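Is it okay to take arnica pellets together with blood pressure tablets?

Caroline Okoth
My mother is 71 and takes a blood pressure tablet every morning. In December she slipped on the back step and bruised her hip. A friend gave her a tube of Ivamer arnica pellets, 30C, and she has been taking them 3 times a day. Her doctor's office just says "should be fine" and hangs up. The label says nothing about other medicines. Does anyone know if she should space them out, or stop? She also puts arnica gel on the bruise.

Clotilde Guérin
I worked behind a pharmacy counter for years. A 30C pellet is diluted so far that there is nothing left in it likely to react with her tablet. Check the tube for what else is in it. Most are sugar, which matters if she is diabetic. The gel is a different thing. It often has real plant extract in it, so keep it off broken skin and stop if she gets a rash.

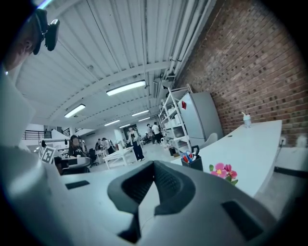 Herbal arnica taken by mouth is the one to stay away from. It is sold as drops or capsules, sometimes labeled 100 or 500 mg, and it can be toxic. People mix it up with the homeopathic kind all the time. Read the tube in good light with her glasses on. Short dark hair like in the photo leaves the ear clear, but if hers is long, have her tie it back before she rubs gel on, or it gets everywhere. If the hip still hurts when she walks, ask for an X-ray.

Ndung'u
my aunt took both for months no problem. she got hers from Brerkudel, cheaper than Drostier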